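Ralta cell, pre-run software check, October build 1387

1. Controller heartbeat: OK. Watchdog trips at 50 ms.
2. Joint limits loaded from the Fullton config: OK.
3. Hand-eye calibration: OK. Repeat after any camera remount.
4. Collision model, table and wall: OK with comment. Wall margin is 18 mm; the planner ignores it on retries.
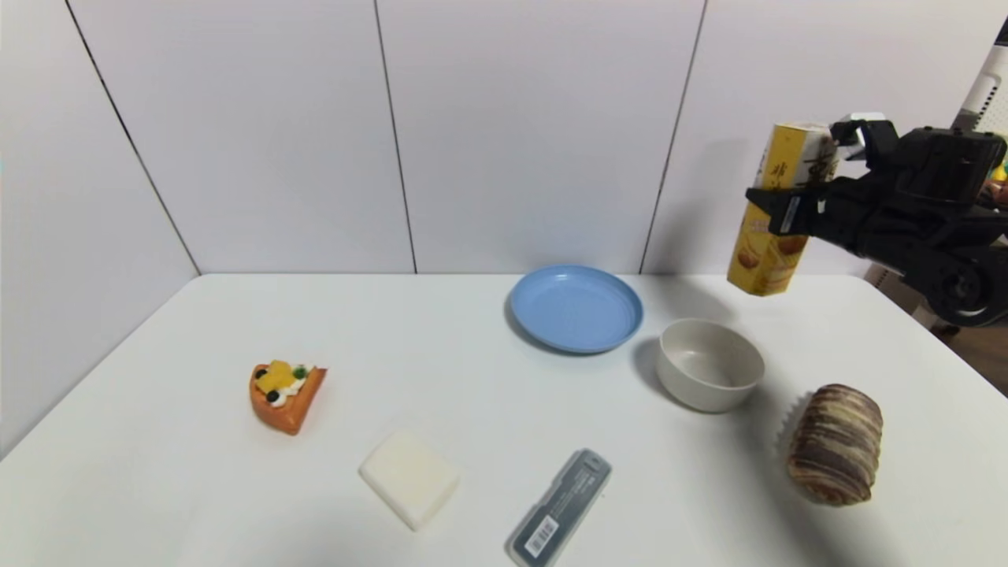 5. Grasp planner (Ollora): FAIL. Tall cylinders get 11 candidates, nearly all at the same height. Widen the sampling range.
6. Stop command during lift: OK. Arm holds position.
7. Log export to Fiore: not checked, server down.

Do not release until items 4 and 5 are closed.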